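Jundum Table Hall — FAQ

Questions we get a lot. Last tidied up in November. If yours isn't on here, email or just ask at the desk.

Do I need to book?
Evenings, yes. Before 4 pm you can usually walk in. Booking is by the hour and per table, not per person.

How many people to a table?
Up to six. More than that and people end up standing in the walkway, and the staff have to get through with trays.

What does it cost?
Prices are on the board by the door and on the booking page. Members get the day rate all evening. No extra charge for balls, cues, rackets or chalk.

I booked and I'm running late.
Call. We hold a table for 15 minutes, then it goes to the waiting list. We can't add the lost time on at the end if somebody is booked behind you.

Can I cancel?
Up to noon on the day, full refund. After noon you get credit, good for six months. No shows get nothing back, sorry.

Do you have parking?
50 spaces behind the building, shared with the Lammers garden store. Don't use the ones with the green posts, those are theirs and they do tow. Bike racks by the side door.

Can I bring my own food?
Birthday cake, yes. Anything else, no. The kitchen does toasties, soup and fries until 9:30 pm. Drinks go on the side shelves, never on a table, even for a second.

Kids?
Welcome until 8 pm with an adult. Under 12s need the adult at the same table, not at the bar. There's a box of short cues, ask for it. 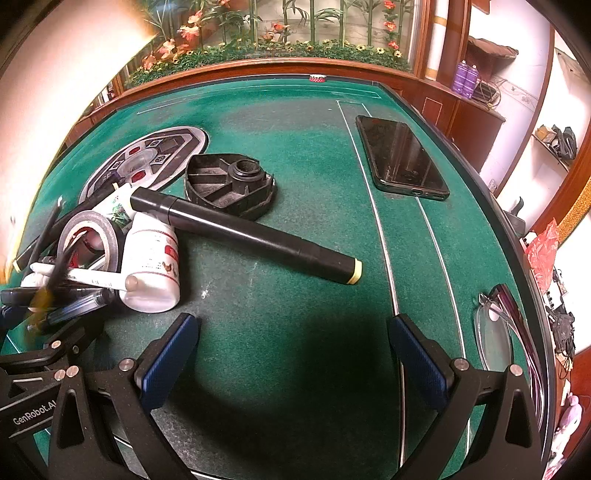 How do I join?
Fill in the form at the desk or online. Membership runs 12 months from the day you join. You get a card, the day rate, and early booking for league nights. Lost card is 5 to replace.

Is there a league?
Two. The Prumano league is the relaxed one, mixed levels, starts 7 pm. The Gulero league is for people who practice. Both run autumn to spring and new teams go in at the start of a season only. Marietjie Potgieter keeps the lists — leave your name and a phone number for her at the desk.

I don't have a team.
Put "single" on the form. Marietjie matches people up, usually takes a week or two.

Do you do lessons?
Yes, beginners on weekday mornings, one hour, groups of four. Private lessons by arrangment. Bring flat shoes, that's it.

Can I leave my cue with you?
There are lockers in the back corridor. Small deposit, bring your own padlock. We're not insured for what's in them, so if it's a really good cue take it home.

Can I hire the whole hall?
Yes, mornings and early afternoons. 700 for half a day, 1520 for the full day, staff included. Food is extra. Deposit 50 to hold the date, comes off the final bill. Charity events, ask us, we can sometimes do 952 for the full day.

Is it accessible?
Step free from the parking lot. The restroom by the bar is wheelchair accessible, the ones upstairs aren't. Lights over the tables are bright, the rest of the room is fairly dim.

Is the music always that loud?
Depends who's on. Ask them to turn it down, they will.

I spilled something on a table.
Tell us right away. Don't rub it. We won't shout.

I left something behind.
Check with the desk first. Lost property is kept for a month, then clothes go to the thrift store. Phones and wallets go in the safe the same night, you'll need to tell us what the lock screen looks like or whats in the wallet.

Do you sell gift cards?
At the desk, any amount. Not online yet — we're working on it. They don't expire.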